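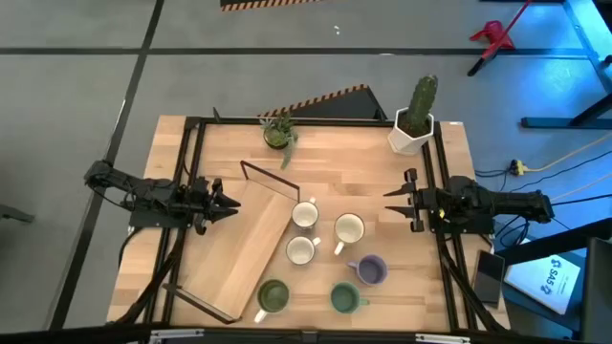 Workshop tips: recording mug handling with two arms
Kongkaew bench notes, kept by Mekdes Beyene

These notes cover the setting-up and recording of two-arm trials with ordinary kitchen mugs. They come out of the work on the first mug set, 1271 recorded runs in all, and they replace the sheet that used to be pinned up next to the charging shelf. The method is a plain one. A person guides both arms through the task, the joint positions and camera views are saved, and a policy is trained on the result. Most of what follows concerns the crockery and the table, where most of our lost runs came from.

Choosing mugs

Use mugs people have at home. Matched laboratory sets give tidy numbers and poor transfer. Mix plain white with strong colours and include at least one piece with a printed pattern. A pattern that wraps round the outside changes what the wrist camera sees as the mug turns, and a policy that has only met plain walls will hesitate over it.

Vary the handles. A thick round handle leaves less room for the fingers than a thin flat one. Lemlem Habte measures the gap inside each handle with callipers before a mug goes into the set and writes it on the log sheet next to the colour. Any mug whose handle will not clear an open finger with a little to spare is kept for rim grasps only.

Very dark glazes are worth including but should be marked as such. The inside of a deep mug falls into shadow, and the depth reading at the bottom is poor. Do not try to fix this with a lamp pointed straight into the mug. It moves the trouble to the rim, where the highlight is then read as an edge.

Check for chips each morning. Run a fingertip round the rim and the foot. A chipped foot rocks on a flat surface and the wobble shows up in the recording as an arm fault.

The table

A wooden top is kinder to mugs than metal and quieter. It does have grain, seams and knots, and a policy will use these as landmarks if the layout is always the same. In the first batch this is what happened. Gadisa Tsegaye turned the top end for end with everything else unchanged and success on held-back layouts dropped to 56 per cent. After that the board and the mugs were moved between runs according to a printed list, and the fault did not come back at that size.

Practical points for the top:

Wipe with a barely damp cloth, then a dry one. Water left along a seam raises the grain and a raised seam will catch the foot of a mug being slid.

No polish or oil during a recording series. It changes both the shine and the friction, and runs from either side of the change should not be pooled.

Pencil marks for placement are fine if they are rubbed out before recording. Masking tape is not. The camera sees it, and so will the policy.

Leave a few things at the back that have no part in the task. A potted plant or two does well. Once they are in, treat them as part of the layout list and shift them with the rest.

Placing the mugs

Zewditu Alemayehu wrote the layout list, and it is short enough to follow by hand. Each line gives the position of the board, its angle, the order of the mugs and the direction of each handle. Handles are given as hours on a clock face, with twelve pointing away from the operator. People left to themselves place handles towards their stronger hand. We found this in the early runs, where nearly every handle lay between three and five, and had to record 300 more to even it out.

Do not square things up. A board lying at a slant is a better starting point than one parallel to the rail, and a list with slants in it should be followed even when it looks careless.

Spacing matters more than any other single setting. Where mugs stand well apart, either arm can take any mug and the data say little about how to choose an approach. Where they nearly touch, the finger has to go down between two walls and the operator slows down of their own accord. Both sorts are wanted. We ask for close pairs in a third of layouts.
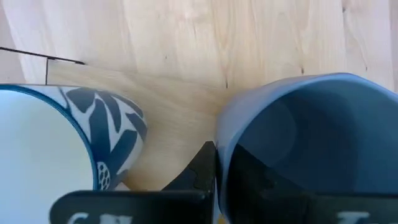
For a close pair, bring the arm to a stop above the gap before lowering. Look at the wrist view on the monitor and check that there is surface visible between the two rims. If there is none, the finger will land on a rim, and the run should be stopped and logged as a bad approach. Lower in one slow movement. Corrections made on the way down are recorded faithfully and learned just as faithfully — a policy trained on nervous descents will jiggle over an open table.

Closing should be gentle. Glazed ware is slippery and the natural response is to squeeze, but a hard squeeze on a rounded wall walks the mug out of the fingers. If a mug slips twice at the same setting, clean the finger pads before touching the force limit.

Wire stands

A thin wire handle or frame is hard going for the cameras. From above it may come out as a single dark line, and its height above the board is then anybody's guess. Two measures helped. The first was to start a share of the runs with one arm held low and to the side, so that at least one view took in the wire against the table from an angle. The second was to let operators touch the wire lightly during practice, before recording, so that they learned where it was. Operators who had done this made fewer detours.

Check that the wire is straight before each block. It bends easily if an arm leans on it, and a bent stand is a different object as far as the comparison is concerned. Mahlet Tamiru keeps a card cut to the proper outline. Hold it against the wire, bend by hand until it matches, and note the time in the log.

Cables and oddments

Bring arm cables away to the outside of the rails and leave slack for the full reach of the arm. A cable that tightens near the end of its travel pulls the wrist by a small amount, always in the same direction, and averages do not remove it.

Extension leads on the floor should run behind the bench. Stools go back to their place before the arms are switched on.

Phones and small boxes may sit at the side but not on the top itself. If one has been on the top during a run, write it down. The run is still usable.

Logging

One line per run: layout number, operator, mugs used, result, remark. Remarks should say what happened and leave out the opinion. "Right finger touched rim, mug turned, released" is useful. "Poor grasp" is not.

Keep failed runs in a separate folder under the same numbering. The failures with a clean recovery were later added to the training set, and the version trained with them did better on close pairs than the version without. On widely spaced mugs there was no difference we could measure. The full table is with the Castville copy of the report.

Stop after fifty minutes and change operator. Run times get shorter through a session and so does the pause above the gap. The second of these is the one to watch on the monitor.

At the end of a block, park both arms clear of the top, wash the mugs in plain water and dry them fully, inside and under the foot. Return them to the shelf with handles in any direction.

Still to be done: the same list with saucers, and a repeat on the Sodov bench in July, where the top is of a different wood and the light comes from one side only.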